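Speaker notes - Giardia in seasonal camp water systems: what we learned at Teston
Session slot: 24 minutes, plus questions

Opening

Start with the sequence. Teston is a lakeside campground with one shared water system: an intake in the lake, a pressure filter, a chlorine feed and a storage tank above the bathhouse. It opens in May and closes when the pipes are at risk of freezing. For most of its history the main concern was coliform results, and those were nearly always clean.

Pause on that point. Coliform tests say very little about Giardia. The cysts survive chlorine doses that kill bacteria quickly, so a clean bacterial sample and an infectious tap can exist in the same system on the same day.

The case count

63 people met the case definition. State the definition before the number: diarrhea lasting five days or more, or a positive stool test, in a person who stayed at least one night at Teston during the exposure period. Day visitors were left out. If asked, yes, that makes the count low.

Incubation for Giardia is usually one to two weeks. Most campers were home before they got sick, and home was spread over several health districts. No single clinic saw a cluster. Crenshaw district picked it up first, when six reports listed the same campground on the intake form.

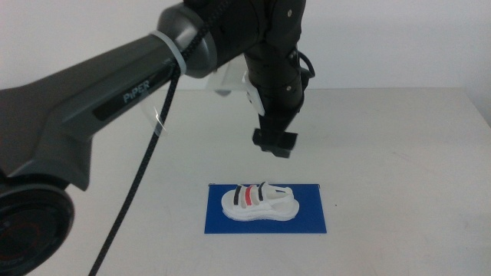
Spend time on the interview form. The first version asked where people had traveled and whether they had swallowed lake water. It did not ask about tap water, ice or brushing teeth. The revised form added all of those, and every case had to be called back. Response on the second call was worse than on the first. Recommend that the audience check their own forms for the same gap.

Exposure findings

Swimming was common among the sick and the well, so it did not separate the two groups. Drinking unfiltered tap water did. Ice from the camp store showed the same direction, with a wider interval. Do not read the odds ratios aloud; they are in the handout.

Food was a weak suspect throughout. Families cooked their own meals and shared no common source.

The filter

Molta unit, installed by a previous operator, no manual on site. The cartridge housing had been fitted with a bypass line, with a valve at each end. Both valves were partly open when the inspector arrived. The log sheet had no entry for either valve, so the date they were opened is unknown. Say this plainly. We do not know how long water went around the filter.

Turbidity readings at the tap were within the limit on the few days they were taken. Readings were taken in the morning, before peak demand. When demand rose, pressure across the filter rose, and more of the flow went through the bypass. A reading at 6 in the evening would have been more useful.

Chlorine contact time was calculated from the full volume of the tank. The tank has its inlet and outlet on the same side and no baffles, so the effective volume was much smaller. Likely question: would correct contact time have been enough by itself? At that water temperature, no. Cold water needs far longer for cysts, and the filter has to do most of the work.

Control measures

Boil water notice first, posted at each spigot and at the check-in window. Bathhouse sinks were signed separately because people do not think of toothbrushing as drinking.

Bypass line cut out and capped. Cartridges replaced with ones rated for cyst removal. UV unit added after the filter, Drerna model, with an alarm that shuts the feed when lamp output drops.
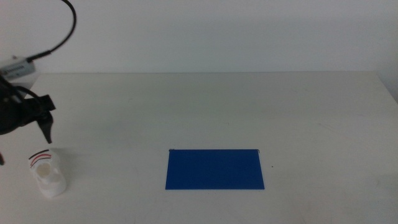
Ice machine drained, cleaned and run through two full cycles, with that ice thrown away. This step was missed on the first visit and done on the second. Mention it, as the guidance sheet most districts use does not list ice machines under boil water notices.

Secondary spread

Some households had a later case in a person who never went to the campground. These are reported separately and are not in the total. Most were parents of children in diapers. Advice given was soap and water for hands - alcohol gel does not work reliably on cysts - and no pool use until two weeks after symptoms end.

Limits

Recall was poor by the time of the callbacks. Lake samples were taken after the exposure period and were negative, which does not rule the lake out. No typing was possible on most specimens.

Handout has the revised form on page 2. Leave the contact slide up during questions.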